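May 2022 — equipment planning, cell 2

Went through the spending list for next financial year with Sigrun this morning. She wants one page from us, ranked, with quotes attached where we have them. Writing this up while I still remember what we agreed.

Money first. Sigrun has pencilled in 36 thousand for the cell. A second hand would take most of it on its own, so that goes at the top of the page as a separate request and we plan the rest as if it won't come through. Declan disagrees and thinks we should fold everything into one figure. Left it with Sigrun.

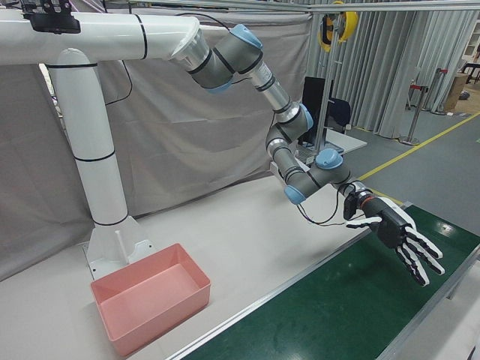
Second hand: the argument is downtime. If a finger fails we stop until the part arrives, and Komano won't promise delivery dates on spares. Hjørdis asked them for a price on a finger set only, plus one spare palm. She also asked whether the orange and black adapter at the wrist is sold separately, as we would want the spare hand ready to bolt on with its own adapter and connector box. No answer yet. If the finger set comes in cheap enough I'd drop the request for the whole hand and not argue about it further.

Bins. We only have the pink one in regular use at the cell and it's the wrong depth for anything tall. Jundeo have a stackable grey one in their catalogue, outside length 400 mm, which fits beside the pillar base with room to get a spanner in. Alvar wants 100 of them for the whole workshop to get the price break. I said put that on the general workshop line, cell 2 needs six.

Conveyor. Keeping it. I looked at replacing it with the Tornari unit, which has an encoder output and a matte belt, but we'd have to redo the mounting and the brackets alone eat the saving. The glare on the green belt is a nuisance for the vision side, mostly under the overhead lights. Cheaper fix is to ask Tangen for a matte belt in the same width. Eilif has the belt drawing. He also suggested a diffuser over the lights, which I've put down as a maybe.

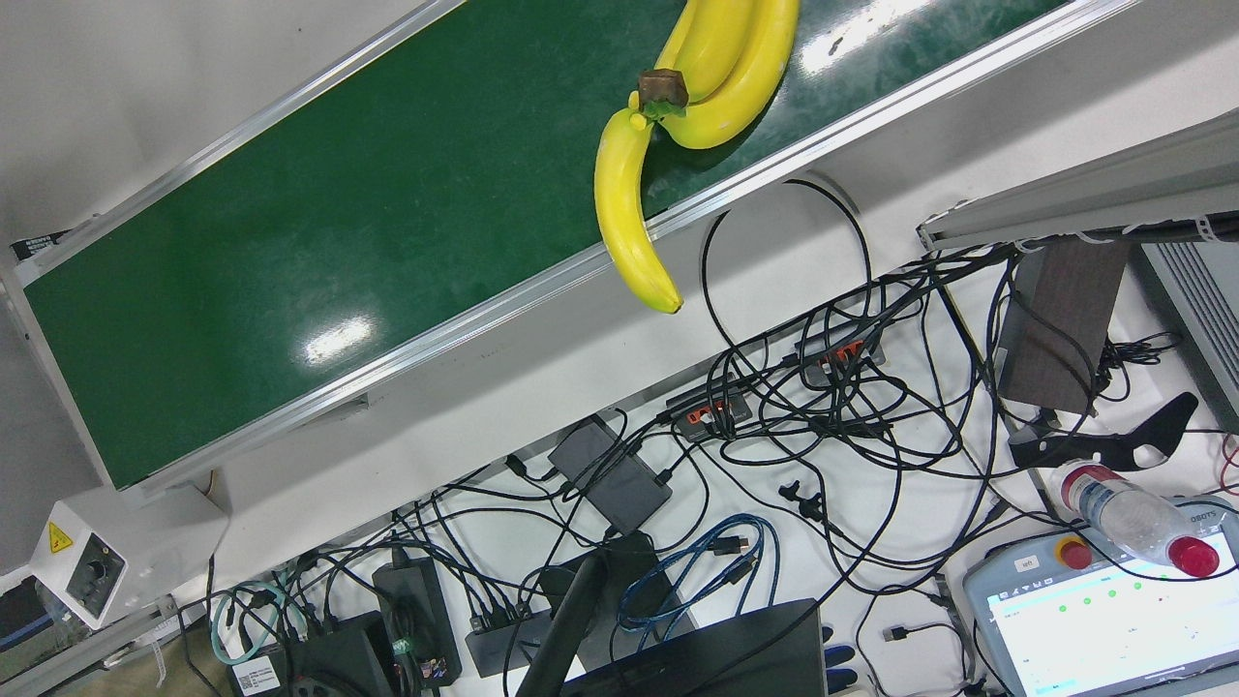 Cabling and power. This is the line I most want approved and it's the smallest. Priced up so far:

Cable tray, under-bench, two lengths plus brackets — 246
Powered USB hub, industrial type, DIN mount — waiting on Tangen
Labels and hook-and-loop ties — from workshop stores, no charge
Small enclosure for the power supplies — Alvar to measure before we order

At present the two USB hubs, the power bricks and the power board all sit on the bench top in with the cables, and tracing any one lead takes far too long. I'd like the hubs up on a rail and the bricks in the enclosure. Also a proper holder for the teach pendant so it has its own spot off the bench. Declan can fold one from offcut aluminium, so no purchase there. Drink bottles to go on the shelf from now on, me included.

Props. The plastic bananas are fine for pick trials off the belt. Hjørdis wants a wider range of fruit with different stiffness, foam as well as hard plastic. Small money, petty cash, leave it off the page.

Not asking for this year: second monitor arm, new curtain, floor marking. Eilif still wants a torque sensor at the wrist. I told him to write half a page on what he'd measure with it and we'll look at it in the mid-year review.

To do:
Hjørdis — chase Komano on finger set and adapter
Alvar — enclosure measurements, bin count for the rest of the workshop
Eilif — belt drawing to Tangen, ask for lead time as well as price
Me — draft page to Sigrun, with the second hand as a separate item unless she comes back and says otherwise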